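House dust mite allergy

House dust mite allergy is a reaction of the immune system to proteins found in the droppings and body fragments of dust mites. The mites feed on shed skin and live in mattresses, pillows, carpets and upholstered furniture. Unlike pollen allergy, it can cause symptoms in every season. Common signs are sneezing, a blocked nose on waking, itchy eyes and, in people with asthma, wheezing at night.

Home measures

Bedding is usually washed weekly in hot water. Mite-proof covers for the mattress and pillows are also widely used, and indoor humidity is kept below 50 percent where possible. 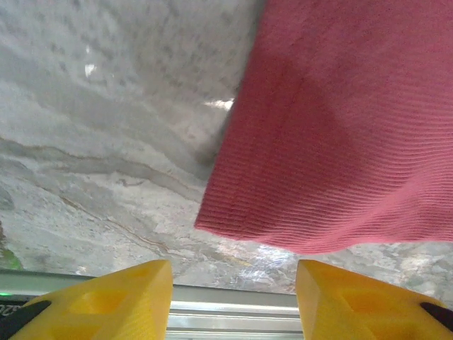
Chandrasekhar Kurian has objected that washing gets too much of the credit, and that a damp bedroom will undo the work of any laundry routine within weeks. Jagadeesh Varma takes a similar view but regards covers as the better first step.

The Carnport household survey covered 1,126 homes in the town of Landry over 6 months. More than 200 of them had a dehumidifier in use. The survey recorded equipment and cleaning habits only and did not measure symptoms.

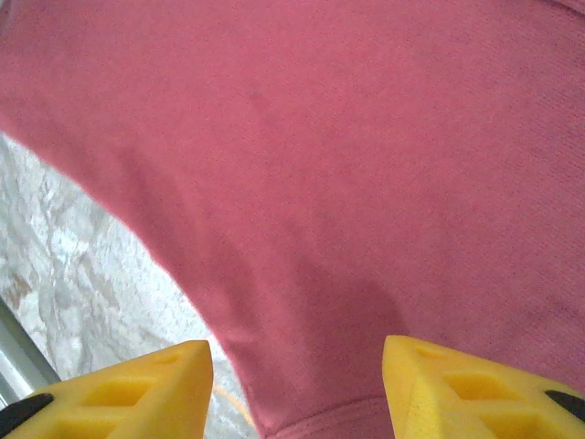
Diagnosis is made by skin prick test or by a blood test for specific antibodies, read together with the patient's history. Treatment includes antihistamines, steroid nasal sprays and, for some patients, immunotherapy given as tablets or injections over several years.

Contact | Copyright Hudia Reference | Back to top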